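Unit 4 Handout: Daily Checks and Cable Care on the Lerkach Cell
Course instructor: Pádraig Kinsella

4.1 Scope

These notes cover the counter-mounted arm in the Lerkach cell. They replace the October sheet. The floor-mounted Narden arm has its own handout (Unit 6), and its torque values do not apply here. Read sections 4.2 to 4.4 before the lab session and bring a printed copy. Checklists filled in on a phone are not accepted.

4.2 Startup order

Power up the controller first, then the arm, then the logging PC. If the PC comes up before the controller, the Skitora driver binds to the wrong network port and reports the arm as missing. The fix is to shut down the PC and start it again. Do not edit the port table.

Allow 26 minutes of slow joint motion before any calibration run. The warm-up program is stored as job 501. It moves each joint through a small range and leaves the tool over the counter at the park position. Stay outside the taped line while it runs.

After warm-up, check the following:

Emergency stop: press, confirm that the drives drop out, release, reset.
Speed limit: 200 mm/s for all lab work, set on the pendant.
Payload entry: must match the tool now fitted. The default entry is for the bare flange and gives a visible sag when the brakes release.
Joint log: note any joint that shows a position error at rest.

4.3 Cable routing

Most stoppages on this cell come from the tool cable. It runs outside the arm and has to follow the wrist through its full turn. Too little slack pulls on the connector at the tool end. Too much slack lets the loop drop into the work area, where it can snag on an edge or a handle.

Set the slack with the wrist at mid-range. Free length between the last clip and the tool connector should be 240 mm. Measure along the cable, with the drives off. Then turn the wrist by jog to each limit and watch the loop. It should open and close without touching the tool housing. If it rubs, move the last clip by one hole and measure again.

Clips are hand-tight plus a quarter turn. Do not use zip ties on the tool cable. They cut into the jacket at the bend, and the damage is hard to find later.

4.4 Park position and reference check

The reference check compares the parked tool position with the stored one. The cutting board serves as the target area. Jog down in steps with the speed limit on, and stop if the pendant force reading changes.

Steps:

1. Run job 501 to the end and leave the arm at park.

2. Confirm that the tool is over the board. Items stored along the back of the counter stay where they are, as the Ní Mhurchú reference map includes them. Drawers are part of the map too. Record whether each one is open or closed.

3. Look at the cable loop and the tool from overhead. Note the path of the cable over the arm, where the loop lies relative to the board, and the color of the status light. Enter all of these on the check sheet before moving any joint.

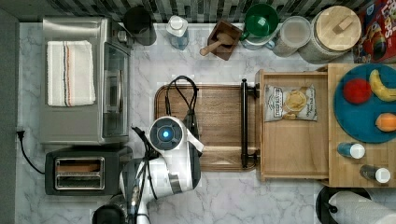 4. Read the six joint values from the pendant and copy them to the sheet. Use the values as shown, with no rounding.

5. Compare with the stored park values. A difference on the base joint alone usually means a loose mount. Tighten the base bolts in a cross pattern and repeat from step 1.

6. If two or more joints differ, stop and report it. Do not overwrite the stored values. Only the instructor resets the reference.

7. Sign the sheet and leave it in the tray by the controller.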